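Chapter 4
Picking a Gripper, Picking a View

Before you start: finish the joint limit exercises from Chapter 3. You will need the logs.

Most people choose the gripper first and the camera last. Wrong way round, in our view, and this chapter goes the other way. Camera, then fingers, then controller. Same arm all the way through.

Numbers first. The Vurside trials ran 1,167 grasps in simulation, two finger sets, three views. Soft seats were the worst surface by a long way. The Onia controller got 99 out of its first block of hard-table picks, then only 60 on cushions. Same block size, same seeds. Keep that gap in mind, we come back to it in section 4.3 and agian in the problems.

Terms you need now:
Wrist view - camera rides with the hand.
Fixed view - camera stays put, sees arm and surface.
Nement score - our shorthand for success minus re-grasps. Defined properly on the next page.

Simulated trials, purple couch. 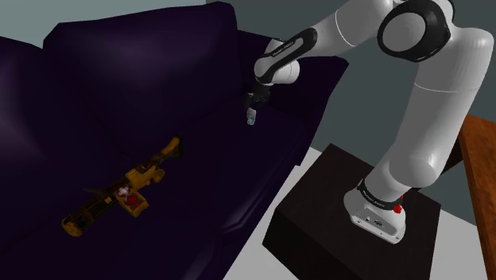
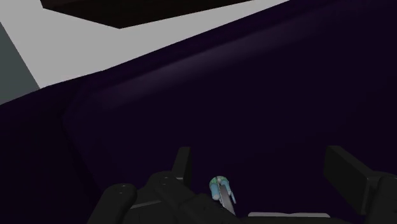
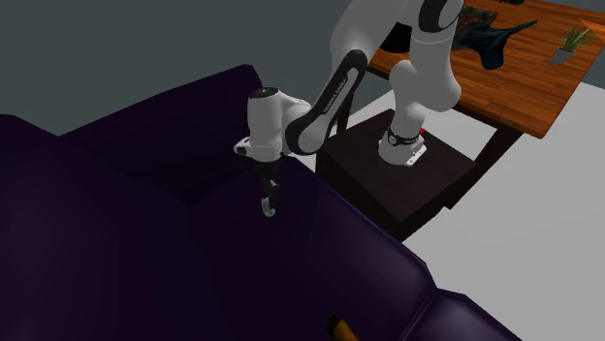 Comparing views comes down to what each one hides. A fixed view gives you the reach and the clearance but not much at the fingertips. Close in, the fingers themselves eat up the picture, and the dark gray gripper parts against a dark purple seat leave very little edge contrast to work with. Bad for a depth estimate. Small pale blue item, much easier to pick out, so dont tune your detector on that alone. Try a dark object too. Log both views, every run, then work through Đorđević's contact test below before touching any gains.

4.1 Setting up the fixed view

Start with the arm at home and the fingers open.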